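Lecture 12 notes: When the grip lets go

Okay, welcome back! Last time we did grip force on paper, and I promised you a real failure, so today you get the Drevholm one. I like it because no single part broke and the demo still ended with a cup rolling across the floor.

Quick recap for anyone who missed it. The team had two hand-held grippers, a left and a right, and they recorded people tidying small things on a table. The recordings were then used to teach an arm at the Gurano lab to do the same job. Out of 203 recordings, 44 had a fault in them that went straight through the checks. The jaw width being logged was wrong. The jaws would be open, the log would say nearly closed, and the arm learned to squeeze way too late (or, on a few runs, way too hard).

The cause was dull. A screw on the jaw linkage had backed out a little, the linkage had some play in it, and the zero point drifted during a session. Please write this down: drift inside a session won't show up if you only zero at the start!

Now think about what the tool is being asked to hold. A cup lying on its side is a mean little object for this fault. It's round-ish, it wants to roll, and the width you need depends on whether you come at the rim or across the body. If your logged width is off, you push the thing before you pinch it.

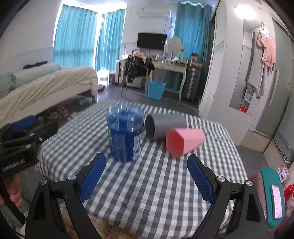

Joelle Akl thinks I'm too easy on the checking software. Her point is that it compared each recording to the one before it, so a slow drift looked perfectly normal, and that a fixed block of known width, squeezed at the start and end of every session, would have caught it on day one. I agree with her on the block. I'd still look at the screws first, but we can fight about that in lab.

What changed afterward, from the Wiso write-up:

Squeeze the reference block before and after each session, and throw out the session if the two readings disagree.
Paint a line across every screw head and onto the frame, so you can see if it has turned.
Fully open and fully close both grippers between tasks, and log it.

For next time, read the Nseir handout up to the part on slip sensing, and bring your own guess at how much play a linkage can have before a 100 gram cup gets dropped. Show your work, even if it's messy. I'll bring the loose screw.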